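Garar Depot Charging System
Operator's Guide, issued January 19, 2023

Section 2: Preparing a charging bay and connecting a vehicle

2.1 Scope of this section

This section covers the preparation of a single charging bay and the connection of an electric bus by means of the hand-held plug. Charging by overhead arm is dealt with in Section 4. Staff must have completed the depot safety induction before carrying out any of the steps below.

The instructions apply to Garar charging cabinets fitted with the Prunik control panel. Cabinets supplied with the older Le Goff panel display the same messages in a different order, and the table in Annex B should be used alongside this section.

2.2 Before the vehicle enters the bay

1. Check that the bay is clear of tools, hoses and other vehicles.
2. Confirm that the cabinet door is closed and locked. The key is to be kept in the supervisor's office when not in use.
3. Turn the main switch on the side of the cabinet to ON. The panel will show STARTING and then READY.
4. Inspect the full length of the charging cable. Look for cuts, flattened sections and loose seals where the cable meets the plug.
5. Remove the plug from its holder and check that the pins are clean and straight. Return it to the holder.

CAUTION: Do not use a cable that shows any damage, however slight. Turn the main switch to OFF, attach a red tag to the plug and report the fault to the duty engineer.

Note: If the panel still shows STARTING after 2 minutes, turn the main switch to OFF, wait until the panel is blank and try once more. A second failure must be entered in the bay log under code 43.

2.3 Positioning the vehicle

1. Guide the vehicle into the bay at walking pace until the front wheels rest against the stop.
2. Apply the parking brake and select neutral.
3. Switch off the drive system and remove the key. Interior lighting and heating may remain on.
4. Lower the vehicle to its normal standing height if it has been raised or tilted for boarding.

The cable must reach the charging socket without being pulled tight. Where the socket is on the far side of the vehicle, reverse the vehicle into the bay. Cables must not be passed beneath a vehicle or across a marked walkway.

2.4 Connecting and starting the charge

1. Open the socket flap and check that the socket is dry and free from dirt.
2. Push the plug firmly into the socket until the catch closes.
3. Enter the four-figure fleet number on the panel. Vehicles on short-term hire are entered as 2000.
4. Select DEPOT for an overnight charge or RETURN for a charge between duties.
5. Press START. The plug will lock and the light above the socket will change from white to blue.
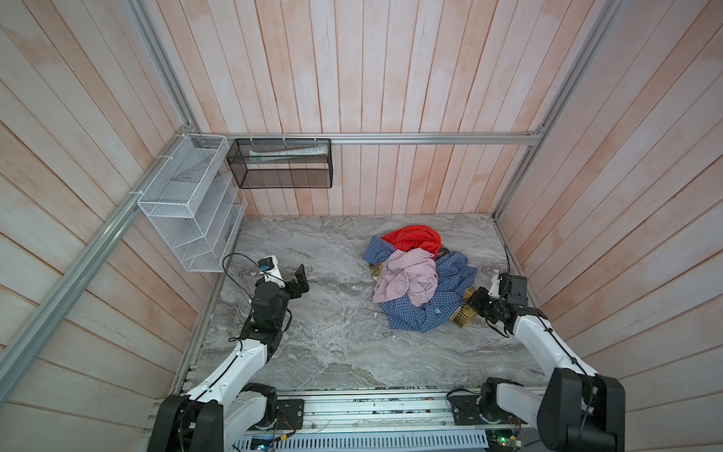
6. Wait beside the panel until the charging level is displayed, and record it in the bay log together with the fleet number and the time.

CAUTION: Never attempt to withdraw the plug while the light is blue. In an emergency, press the red stop button on the front of the cabinet and move away from the vehicle.

Note: On cold nights the charge may begin slowly while the battery is warmed. The panel shows WARMING during this period - no action is required.

2.5 Ending the charge

1. Press STOP and wait for the light to return to white.
2. Withdraw the plug, close the socket flap and return the plug to its holder.
3. Hang the cable on the bracket so that no part of it lies on the floor.
4. Record the final charging level in the bay log.

Completed log sheets are to be sent to Dörte Wegener, Depot Operations, at the end of each month. Requests for replacement cables and plugs should be addressed to Régis Besson at the Groltow stores. The yearly cable inspection takes place in May, and bays will be withdrawn from use in turn while it is carried out.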